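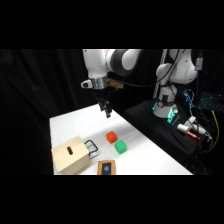

Rizal told me tonight that I should quit pretending the little wooden box is going to be useful and just put it on a shelf with a plant on top. He said it over the phone, chewing something, and then he said it again in case I'd missed it. Okay, fine! But I like the box. I like the pale wood and the seam down the front and the dark oval slot, and I've decided it's going to be where the game pieces live once I get the rules sorted out.

So, the rules. I've been at this since October and my notebook is up to page 38, which is ridiculous for something meant to be played by kids in the time it takes to boil pasta. Hakim wants it called Skulley. I wanted Clarport (it sounds like a town with a ferry) and we went back and forth on that for most of lunch and got nowhere. The idea hasn't changed, though – you pick a cube, you press the blue button when you're sure, and your turn's over. What keeps changing is everything in between. Yesterday I had players starting with 30 points. Today it's 98, don't ask me why, I just liked how it looked at the top of the score sheet.

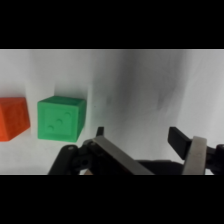
Colors are what I keep coming back to. I had my heart set on a quiet set, creams and grays, very grown-up, and Hakim said it would be like playing with bathroom tile (rude, but I laughed). Then I saw the green and the orange next to each other on the white and that was the end of my creams. The green is a bit minty, the orange leans toward red, and you'd never mix them up even if you were six and tired. I also love the square border on the front of the green one, kind of like a die showing a three, and now I want to put a symbol inside it. A leaf maybe? Or just a number, which would be less drawing for me.

I wrote "leaf or number" on a sticky note and put it on the fridge under the dentist one. Rizal is coming over tomorrow around dinnertime and he'll have opinions. I need to buy rice, and more sticky notes, and I still haven't answered Hakim about the name.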